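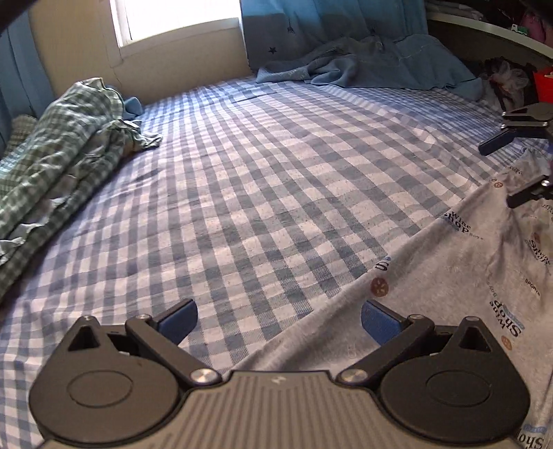 Hrefna Hafstein holds that a checked sheet is the easiest of all bed linens to put on straight, as the lines show at once when the cloth has been pulled askew. Lilla Bozsik disagrees, and writes that the same lines make every small fault look worse than it is. Both remarks are often repeated in writing on gingham bedding, and both concern the same property of the cloth.

Gingham sheet

A gingham sheet is a bed sheet made from gingham, a plain-woven cloth with a pattern of even checks. The pattern usually combines white with one other colour, most often blue, red, green or grey. Gingham is used for flat sheets, fitted sheets, pillowcases and duvet covers, and also for tablecloths, curtains, aprons and shirts.

Construction

In woven gingham the yarn is dyed before weaving. Bands of coloured and white yarn alternate in both directions. Where coloured yarn crosses coloured yarn the square is dark, where white crosses white it is pale, and where the two are mixed the square takes a middle shade. A true gingham therefore has three tones, although only two colours of yarn are used. The cloth looks much the same on both sides.

Printed gingham is made by printing the checks on plain white cloth. It is cheaper and the reverse is paler than the face. The printed lines do not always follow the threads, so that a sheet cut along the weave may have checks that run at a slight slant to the hem.

Cotton is the usual fibre. Blends of cotton and polyester crease less and dry faster. Brushed cotton gingham is sold for winter use.

Size of check

Makers describe the check by the width of one square. Small checks look almost like a solid colour from across a room, while large ones stay distinct. The Vakbridge pattern book lists 238 gingham designs, of which 26 were intended for bedding and the rest for clothing and table linen. In the bedding section the larger checks are placed first.

Making the bed

A flat gingham sheet is normally laid with one line of checks running parallel to the side of the mattress. The sheet is centred, tucked in at the foot, then drawn towards the head and tucked in along the sides. Fitted sheets stretch at the corners, and the checks bend there even when the rest lies flat. Wrinkles near the head are common and are smoothed outwards by hand.

Wim Smits, in his household manual for Grosia, advises starting from the middle of the bed and working towards the edges. Hajnalka Kovács recommends beginning at one corner of the foot and gives no other method.

Use as a folding surface

A made bed is widely used as a place to sort and fold clean clothes, being broad and at a convenient height. The garment is spread out, smoothed, folded lengthways and then folded across. On a checked sheet the lines can serve as a guide, with a hem or side seam laid along a row of squares. Plain and pale garments are easy to see against a blue and white check. Clothes with a small check of their own are harder to pick out.

Garments laid down diagonally are generally turned before folding so that the shoulders or waistband face one side of the bed.

Care

Woven cotton gingham is washed with similar colours. Dark blues and reds may lose some dye in the first few washes and are best kept apart from whites. Line drying in strong sun fades the coloured squares and makes the contrast weaker. The sheet is ironed slightly damp, along the threads and never at a slant, as pulling on the diagonal distorts the squares.

Collections

The Dvořáček collection of household textiles holds 1,287 pieces, among them two gingham sheets with matching pillowcases and several lengths of checked cotton from India. Its catalogue was revised by Digby Gilchrist and is dated 2019-09-12.

See also: Bed-making; Check (pattern); Pillowcase; Plain weave; Seersucker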